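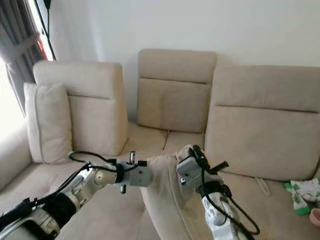

The sofa had come from the Gunda warehouse in February, in 3 boxes, and the feet had arrived a week later. My sister chose it. She said beige went with everything. I said it went with nothing that had ever been eaten in our house, and she ordered it.

By the end of spring it was the only thing left in the sitting room that we hadn't decided about. The books had gone. The lamp had gone to the neighbour downstairs, who hadn't wanted it but took it to be polite. My sister was moving to Skesia for work and I was moving into one room over a bakery, and a corner sofa would not go into one room over a bakery unless I slept on it and ate on it and kept my clothes underneath.

"You could do that," she said.

"I could."

"People do."

She was standing by the grey curtain with her phone in her hand. The man who wanted to buy the sofa had asked for measurements, and then for other measurements, and now he wanted to know if the back cushions came off. He had offered 600. We had asked for 50 more than that and he hadn't answered the point.

"Tell him they come off," I said.

"Do they?"

I took hold of the one on the left and pulled. It came forward a little and stayed there, leaning. I pushed it and it leaned the other way. The one in the corner wouldn't shift at all. On the right-hand one there was a small loop of fabric at the bottom, and I had always thought it was for pulling the cushion out, so I pulled it. The loop was strong. The cushion stayed where it was.

"Tell him they're fitted," I said.

She typed it. Then she sat down in the corner, where she always sat, with her back against the middle cushion and her feet under her. I sat on the right. The cloth with the green leaves on it was there, folded, where it had been since Sunday. It had been our mother's and neither of us had packed it. I had left it out so that she would take it. I suppose she had left it out so that I would.

"Is that going in your box?" she asked.

"I thought it was going in yours."

"There's no table where I'm going. It's all one counter."

"I haven't got a table either."

She picked it up and opened out one fold and looked at the trim. It had been washed so many times that it had gone soft. We used to have it at Imhof, in the summer house, on the table by the back door, and there was a jug that went with it that got broken the year I was nine. I said so. She said the jug hadn't gone with it, the jug had been blue. We talked about the jug for a while.

Her phone buzzed. She read it and put it face down on the seat.

"He says fine, he'll pay what we asked. He's got a van until 3."

"Today?"

"Today."

I got up and straightened the left cushion, and stood the square one up in front of it again. It looked the way it had in the shop. She folded the cloth along the old creases and held it on her knee, and didn't get up.

"You have it," she said. "You can put it over something."

"Over what?"

"I don't know. A box. You'll have boxes."

I said I would, and she handed it to me, and we waited for the van.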